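Rondmont, November, second night

Checked in at 16:10. Room 318, garden side, one floor above the spa.

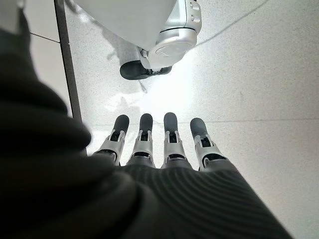
Rate is 279 a night with breakfast, dinner extra. Radiator set to 4 and holding. Water pressure good, bath slow to drain. Friederike Görtz at the desk moved my massage to the morning and gave me the safe code again, 3901, as I had lost the slip. Dinner in the old orangery: trout, then a pear tart with too much clove. Road noise from the Priltdale side stops by eleven. Dörte arrives tomorrow on the early train. Must ask about a late checkout.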